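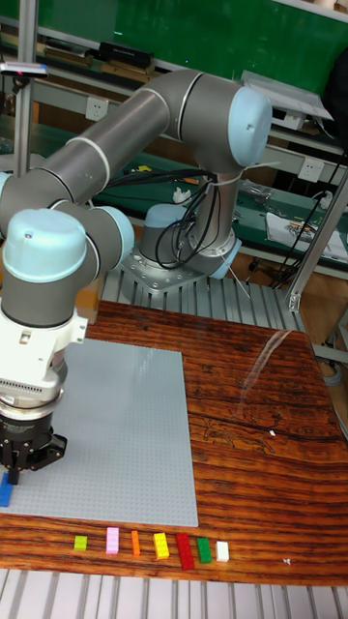
Skivden Granton 4 Camp Stove

The Granton 4 is a two-burner folding stove for car camping, cabins and longer stays at one site. It runs on standard screw-on propane canisters or, with the adapter hose (sold separately), on a refillable tank. It replaces the older Granton 3, and the grate and drip tray from that model do not fit.

Item no. 2608
Shares: 12

The body is painted steel with a hinged lid and two folding side panels. With the lid up and the panels locked into the slots on each side, the burners are sheltered from wind on three sides. The panels lift out for washing. When the stove is closed, the regulator stores under the grate in its own clip, so it does not rattle around in the trunk or scratch the enamel.

Each burner has its own valve and its own igniter. The left burner is the larger of the two and is meant for boiling water, pasta or corn. The right burner turns down low enough for rice or eggs without having to hold the pan above the flame. Older Skivden stoves shared one valve stem between both burners, and turning one up would starve the other. The Granton 4 does not do this with a full canister. With a nearly empty canister in cold weather you will still see both flames drop.

The grate is one piece of nickel-plated wire. It will hold two 12 inch skillets side by side if the handles point outward. A wide stock pot should go on the left, and if it is very wide you will lose the use of the right burner while it is on. Small moka pots and single cups can tip between the wires, so use the small-pot ring from the accessories list.

The drip tray sits below the burners and slides out from the front. Wipe it after every use if you are in bear country. Grease left in the tray is the main reason stoves come back to our repair bench with blocked burner ports.

Fuel and setup

Set the stove on level ground or a firm table. Thread the regulator into the stove body first, then thread the canister onto the regulator by hand. Do not use a wrench. Check the joint with soapy water the first time you use a new canister. If bubbles form, take the canister off, look at the rubber seal and try again. Replacement seals come two to a pack.

Never use the stove inside a tent, vehicle or closed shelter. Keep the lid fully open while cooking and keep cloth and dry leaves well away from it. Let the stove cool completely before folding the panels down.

The igniters are the push-button type and need no battery. They may not spark if they are soaked, so carry matches or a long lighter.

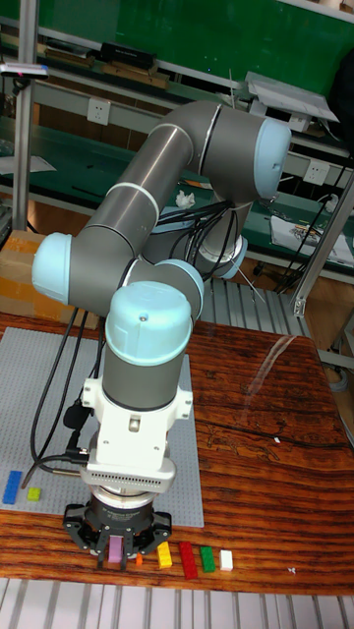 Can I leave the canister attached when I pack the stove away?

Take it off every time. The lid will not close with the regulator in place, and a canister left on a loose regulator can leak slowly in storage. Screw the plastic cap back on and keep the canister upright, outdoors or in a ventilated shed.

What is in the box

Stove, regulator, wire grate, drip tray, two side panels and printed instructions. Fuel is not included and we do not ship it.

Accessories

The Bulow carry bag has a flat bottom and a side pocket that takes the adapter hose. The Güler griddle covers both burners and has a pour spout at one corner. It is cast iron and heavy, so most people leave it home if they have any distance to walk from the car. The small-pot ring drops over either burner.

Field notes

Hamish Halliday used a Granton 4 through most of May on a lake site with steady wind off the water. He found the side panels worth the trouble of fitting and suggests turning the back of the lid toward the wind. His one complaint was the panel slots, which collect sand and need a quick brush before folding. Elif Naz Bayram tested the stove for group breakfasts and recommends giving the griddle a long warm-up on low. On high, the center stays cooler than the two ends.

Warranty and repair

The burners and valves are covered for 1000 days from purchase. Paint, grate plating and igniters wear with use and are not covered, but all three can be repaired or replaced at cost. Include your receipt and a short note on what is wrong. Do not send canisters through the mail.

Page updated 16 Jan 2018

Comments (4)

Related items
Bulow Carry Bag, two-burner
Güler Cast Iron Griddle
Skivden Adapter Hose
Small-Pot Ring
Regulator Seals, pack of two
Skivden Folding Camp Table

Contact us | Shipping and returns | © Skivden | Back to top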